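Folding and Storing Service Cloths
Emthorpe Residence Services, Housekeeping Guidance
Updated July 1, 2025

These instructions apply to all service cloths issued to the dining rooms, pantries and guest kitchens at Emthorpe. They replace the sheet distributed in January. Staff who fold cloths for the Gadholm annex should follow the same method, with the exception of the shelf labels, which are listed separately.

Before you begin

Wash your hands and clear a flat surface large enough to hold one cloth fully opened. Wipe the surface and let it dry. Cloths must be completely dry before folding. A cloth that feels cool to the touch should go back on the rack.

Check each cloth on both sides. Set aside any with holes, loose hems or stains that remain after washing. Place these in the repair bin and enter them on Form 554.

Laying out the cloth

Lay the cloth flat with its long sides running away from you. On striped cloths, the stripes should run in the same direction as the long sides. Take hold of the far end and draw it gently until the fabric lies smooth. Turn back any corner that has folded under.

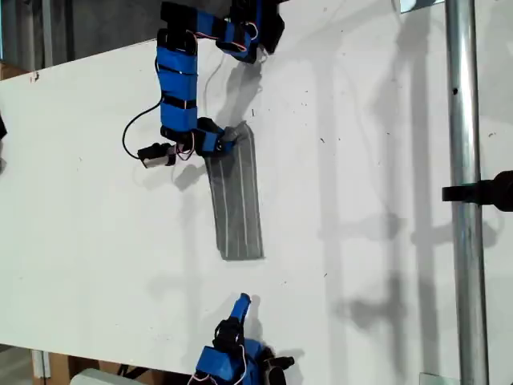 Should striped cloths be ironed before they are folded?

Ironing is not required for everyday use. Smooth the cloth by hand from the center toward the edges. Cloths set aside for formal dinners are pressed on a medium setting and folded while still slightly warm.

Folding

1. Bring the near end up to meet the far end and line up the corners.
2. Smooth the cloth toward the fold with the flat of your hand.
3. Fold the left side over to the right side, keeping the edges even.
4. Fold once more from bottom to top if the cloth is going into a drawer. Cloths for open shelves are left at the previous step.

If the edges do not meet, open the cloth fully and start again. Do not trim or stretch a cloth to make it fit. Cloths that have lost their shape go into the repair bin.

Stacking and storage

Stack folded cloths with the closed edge facing the front of the shelf. A stack should hold no more than 40 cloths. Keep striped and plain cloths in separate stacks, and leave a gap of 2 inches between stacks so that air can move.

Place newly washed cloths at the bottom of the stack and take cloths for use from the top. Food, cleaning products and damp items may not be stored on the same shelf.

Questions about supplies should be directed to Aniela Rutkowska in the linen office. Requests for additional shelving should be sent to Xolani Mnguni by the end of the month.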